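Getting ash residue out of a cut-glass ashtray without scratching it
Forum: Cleaning & Household > Glass and China

chow_kw
Posted 12 August 2026
I have a heavy cut-glass ashtray with a bumpy rim, like a row of bubbles. It came with a box of table things from my uncle. I want to use it as a candy dish. There is dark brown stuff sitting in the well and I don't want to grind it into the glass. I also don't want it on the tablecloth, which is white and was just unfolded for a dinner on Saturn Street.

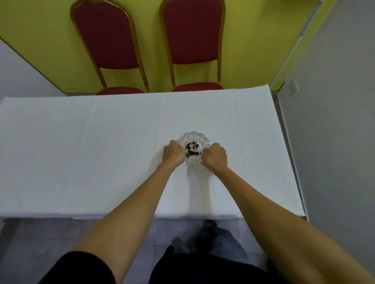
The ashtray on the table, not yet emptied.

I was going to tip it out and wipe it with a damp paper towel. Any reason not to?

Akash_M
Tip it into a bag first, dry. Don't wet it while it's full or you get brown paste in every groove. Then warm water, dish soap and a soft toothbrush. Let it soak for 40 minutes.

livstead_peng
Agree on dry first. I'd skip the toothbrush and use white vinegar. A brush just moves the film around.

Akash_M
Vinegar is for hard water. Tobacco film is greasy, so soap does more. I've cleaned plenty of these.

Mỹ Tôn
Are you sure it's ash? It could be loose tobacco or even potting soil from the color. Soil has grit in it, and grit will scratch if you rub. Rinse under the tap before you touch it with anything.

chow_kw
Not sure, no. My uncle did keep little cacti in odd dishes – could be that.

cheng-en c
Move it off the cloth before you do any of this. Carry it level with both hands. I got ash on a white cloth once and it took 5 washes.

livstead_peng
Cold water only if it gets on the cloth. And shake it outside first.

Akash_M
Fine with that. Still not sold on the vinegar.

chow_kw
OK, bag, rinse, then soap. I'll try vinegar on the underside and see.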